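## Setting up a LAN bracket server for 14 players

Install the Hostumero server package on the host PC and set the port to 1,535. Open that port in the firewall for both TCP and UDP. 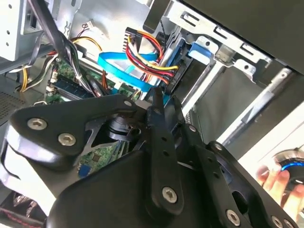

Set the tick interval and save the file as `bracket.cfg`. Restart the service – changes are not read while a match is live.

Load the Strickland map pool next, then lock it.
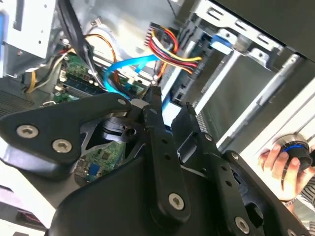

Jameck writes that the lock is dropped if the pool is loaded before the restart, so keep the order shown.

Set the replay limit to 200 and the log size to 2,000 lines.
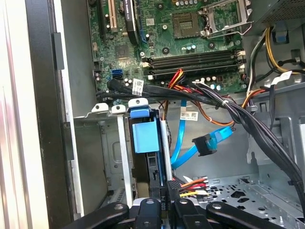
Start a test lobby and join from two clients before seeding the bracket.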